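Workshop and Benches > Surfaces and storage
Thread: Foam tiles as a working surface for small parts

tarn_end
I've had interlocking foam down for a year or so and have settled on blue after trying charcoal. Small parts, mostly cubes and bits of machined metal. My notes are below, and I'd like opinions on thickness and on marking the cubes.

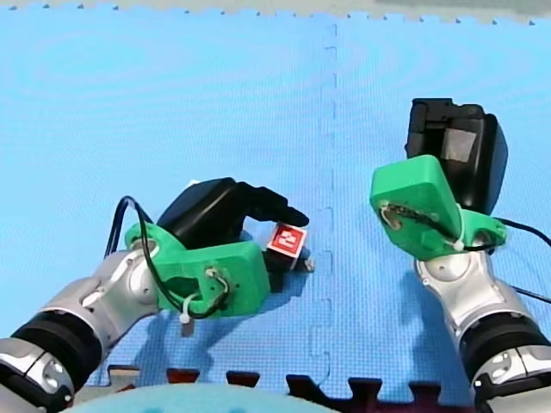
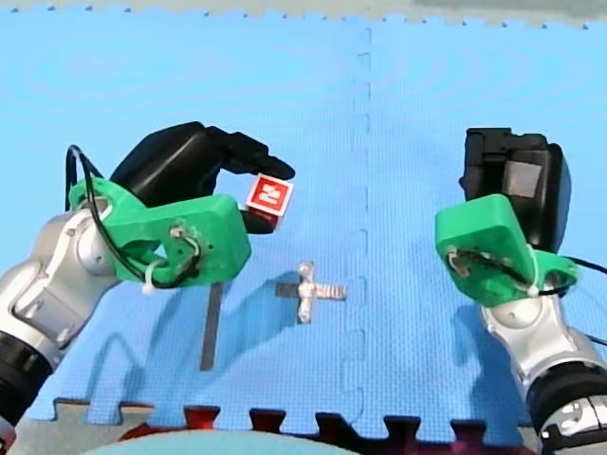
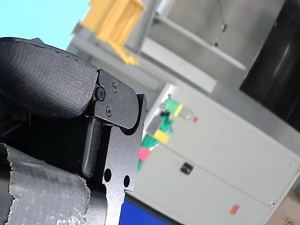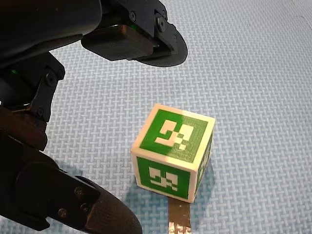 The charcoal was a mistake. Black parts vanished on it and I spent too long sweeping a palm across the surface feeling for them. Pale blue gives decent contrast with black, white and bare metal. Bright metal is the weakest of those under a low lamp, but the shadow usually gives it away.

Tiles are the Dranholm ones, 4 to a pack. The joints are the weak point. Anything with a narrow edge will find the seam sooner or later.

Questions:
1. Is there any gain in going thicker than 10 mm?
2. Printed labels or coloured faces for telling cubes apart?

ostler44
Thickness: no. I went to 20 mm on the side bench and small cubes sit out of true on it once you lean an elbow nearby. 10 is fine. 6 is fine if the table under it is flat.

Labels every time. A numeral is unambiguous and a colour isn't, particularly under warm bulbs.

Chantal Nguyen
I disagree on labels. Paper ones lift at the corners after a few weeks of handling, and then you have a cube with a flap on it which no longer sits square. Coloured faces cost nothing in thickness. If you must have labels, get the Clekix vinyl and round the corners off before you stick them down.

ostler44
Mine have been on since November and none has lifted. Wipe the face with isopropyl first and press for a full minute.

Chantal Nguyen
What are yours made of? Mine are printed, with the layer lines still on them. Adhesive only touches the ridges.

ostler44
Machined acetal. Fair point.

pellwood
Going back to the mat. Has anyone tried cutting the seams out altogether? I bought one large sheet from MacPherson, 1.2 m wide, and haven't lost a screw since. It does arrive rolled and takes some 5 days to lie flat. Weight the corners.

tarn_end
I did look at a sheet. The trouble is replacement. When a tile gets gouged I swap one tile, and with a sheet I'd be swapping the lot.

pellwood
Depends how often you gouge it -- I've had one cut in two years.

killick_r
Woven-look texture or smooth, for those who have used both? The textured stuff holds dust and I find a lint roller doesn't get into it. A soft brush and a vacuum on low does.

tarn_end
Textured, for grip. A cube on smooth foam skates if you nudge it. I brush mine down on a Friday.

ostler44
Storage question for the OP while you're here. Do the small coloured bits live out in the open or in drawers?

tarn_end
Some end up on top of the cabinet, more than I'd like. I've been meaning to get Killell trays for the top drawer, the ones with 4 compartments. My old tubs are too deep and everything migrates to the bottom.

Chantal Nguyen
Shallow trays, yes. Line them with offcuts of the same foam or they rattle every time the drawer shuts.

pellwood
And label the tray, which neatly avoids the argument about labelling the cube.

Chantal Nguyen
It doesn't, once two of them are out on the mat together.

tarn_end
Staying at 10 mm then. I'll do one set with vinyl and one with coloured faces and see which is still legible after 4,000 handlings or the end of winter, whichever comes first. Will post wear measurements for both.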